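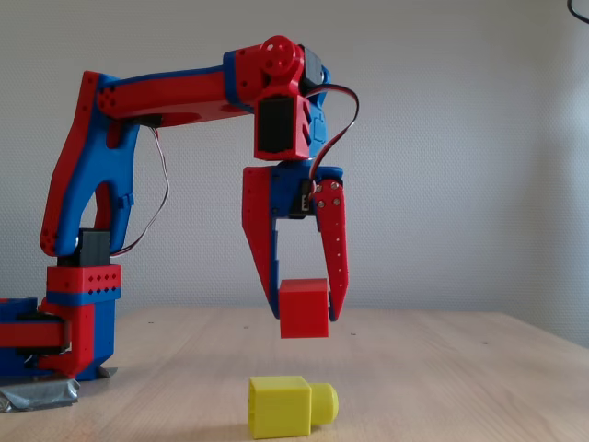
The arm was holding a part over the table when the gripper went dead, and a second later the whole thing came down on the back of my hand, one customer wrote to Cludetti.

DRALLBY, 1/22/21 - Cludetti is asking owners of the Tirneck tabletop arm to stop using it until they have replaced the gripper cable and loaded new controller software. The company has received 16 reports of arms losing power while in motion or while holding a load. In two of those reports a person was hurt. Both injuries were bruises to the hand, and neither needed treatment beyond first aid.

The notice covers all Tirneck arms shipped from August onward, both as kits and fully built. Arms shipped before then use a different cable and are not affected.

What went wrong

The fault starts in the cable that runs from the wrist down to the gripper. It hangs in a loop so that the wrist can turn. On the affected arms the cable's outer cover is thinner than the one Cludetti ordered, and it can crack where the loop bends most. Once the cover has cracked, the bare wires can touch when the wrist reaches the end of its travel.

A short in that cable should shut down the gripper and leave the rest of the arm under power. On the affected arms the controller cuts power to every servo at the same time. The shoulder and elbow have no brakes, so a raised arm falls to the table and whatever it is holding falls with it.

Cludetti bought the cable from Matos. Matos has confirmed that one production run was made with the wrong cover material and has stopped shipping it. The controller error is Cludetti's own. Our shutdown test was done with the arm folded and the gripper empty, and it did not show how the arm would behave when extended. We have changed the test, and arms are now checked fully extended with a load in the gripper.

What owners should do

Lower the arm to the table by hand, turn off the power switch and unplug the supply. Do not rely on the stop key to hold the arm up. If the gripper is closed on a part, support the arm before turning it off.

Owners should not tape over a cracked cable and go on using the arm. Tape stiffens the loop and moves the bend closer to the connector, and one of the reported failures took place on a cable that had been repaired this way.

Replacement cables are free. Cludetti has written to every customer who bought directly from the company, and cables for those orders will be mailed without a request. Anyone who bought through a reseller, or who received an arm secondhand, should contact Cludetti support with the number printed on the controller board. A photo of the label will do if the number is hard to read.

Changing the cable takes almost 5 minutes and needs only the small screwdriver that came with the kit. The printed parts and servos do not have to be removed. The new software should be loaded after the cable is changed. It keeps the shoulder and elbow powered when the gripper circuit fails, then lowers the arm slowly.

Schools and clubs

A total of 68 affected arms were sold to schools and clubs in classroom sets. Cludetti is contacting these buyers by phone and will ship their cables first. Staff who would like the work done for them can return the arms at Cludetti's cost. Please pack each arm folded, with the gripper open.

Sales of the Tirneck arm are on hold. They will start again when all stock in the Drallby warehouse has been fitted with the new cable and tested. Open orders will be kept in line, and customers who do not wish to wait may cancel for a full refund.

Reports of further failures, including ones where no one was hurt, should be sent to Cludetti support. Please keep the old cable if it shows any damage. A prepaid envelope for returning it comes with each replacement.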